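Grurby fingertip service kit - six months in, would buy again (mostly)

14 shares
9 comments

Short version: good kit, bad instructions, get the bigger box. Long version because a couple people asked.

We run one cell that picks up garments and hangs them over a rail for the next station. Two-finger gripper, wrist camera, nothing fancy. Clothes are murder on fingertips. You wouldn't think so, soft stuff, but zippers and the rail itself and the occasional bad approach and after a while the tips get rounded over and you start pinching two layers when you wanted one. Or nothing.

Used to just swap whole fingers from Bepari. Works fine, costs a lot, and then you recalibrate everything. The Grurby kit is meant to let you dress the tips you've got and put the alignment back. Paid 476 for the full set. Comes with the dressing block, three grades of abrasive, a gap gauge, an alignment jig, little tube of grip compound, driver bits. Case is ok. One latch broke already.

Setup. Took me most of a morning the first time. Manual has the jig steps out of order, you're told to tighten the mount screws and then two pages on told to slide the jig in, wich you can't do with the screws tight. Do the jig first. After that it goes quick, 24 minutes last time including cleaning.

Dressing block is the best thing in here. Holds the bevel for you, so you take the scuffs off without flattening the face. I was doing this by hand before and the left and right never matched. Go easy on the coarse grade. Dark plastic like ours shows every scratch but that doesn't matter, the edge matters.

Gap gauge - fine. It's a gauge. Markings are tiny.

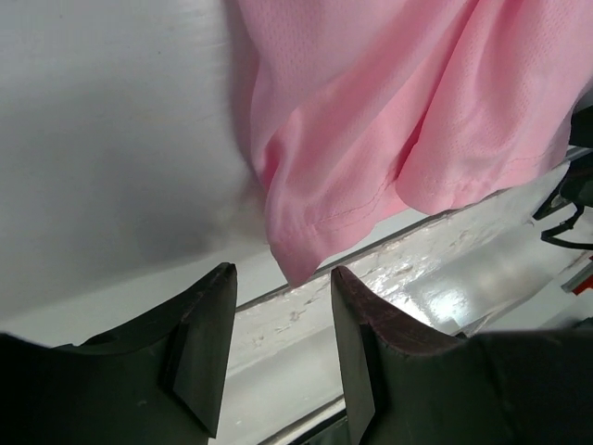 Grip compound I'm less sure on. First week after it goes on, slick athletic stuff holds much better, that perforated mesh kind that always wanted to slide. Then it picks up lint. By June I was wiping tips at the start of every shift, and if you skip it you get gray marks on light colors. Pastels are worst. Went back to bare tips for those and just run a bit more closing force. Kiltis makes a compound that's supposed to shed lint, haven't tried it, might.

My routine now, if its any use:

Wipe fingers and rail every shift. Rail gets residue on it and the cloth drags, people forget the rail.
Look at the tips under a flashlight once a week.
Check the gap and dress if needed every 3000 cycles. Grurby says longer. Not with hems it isn't.
Check the cables while you're in there.

About the hems. If you're grabbing by a stitched edge the way we do, the tip has to get under the fold, and a curled hem will ride right over a blunt finger. That's where this kit paid for itself. Missed grabs dropped off a lot once the tips were sharp again, and I'd been blaming the camera for a good month. Cleaned that lens so many times. Wasn't the lens.

Alignment jig is solid metal, no complaints, but it only fits the standard mount. If you've got the Grola adapter plate you need a spacer, sold separately of course, and the product page doesn't say so. I wasted a week waiting on mine. Support did answer the email, same day even, they just should put it on the page.

Stuff I don't like: manual, latch, spacer thing, no spare abrasive in the small box. You will burn through the medium grade. The small box also leaves out the jig, so what's even the point of it.

Stuff I do: dressing block, jig, not buying fingers every couple months. Still on the same pair I started with. They look rough, they work.

One more - after you dress the tips run it slow with a scrap shirt before you go back to full speed. I didn't, the close position was off by a hair and it dropped peices on the floor for ten minutes before I caught it. Rezero the gripper every time, even if you only took off a little.

4 out of 5. Would be higher with a manual written by somebody who'd used it.

6 people found this helpful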